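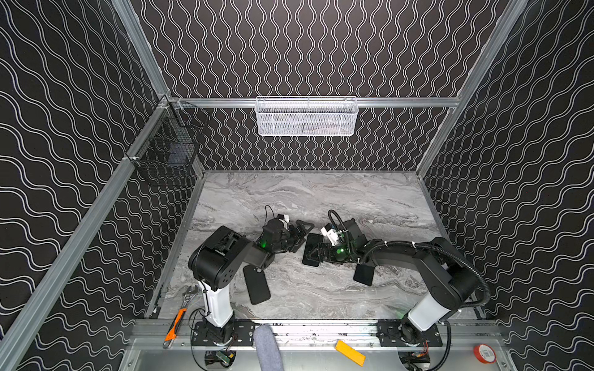
Gøran Brekke wrote in to ask whether a basket hung from a rail stays put as well as one screwed to the wall. It does, provided the hooks suit the rail and the load is kept light.

Hanging Baskets: Common Questions

Wire mesh or open grid?
Fine mesh holds small things like clips, pens and seed packets. Open grid is better for bottles, brushes and folded cloths. Small items drop through it.

How much can I put in one?
Our Lema baskets are rated for 15 pounds each. Spread the weight along the whole length. If the front edge starts to tip, take something out.

Shallow or deep?
Shallow baskets go at the back of a work surface, where you can see what is in them. Deep ones go off to the side or in a corner.

How high should the rail be?
We suggest 20 inches above the surface. Lower than that and the basket gets in the way of wiping down.

How do I clean them?
Warm water, dish soap and a soft brush. Dry them before hanging them back up. Do not use steel wool on the coated ones.

Can I buy hooks separately?
Yes. They come in packs at the Lalville store. Ask for Balakrishnan Raju at the parts counter, mornings only in February.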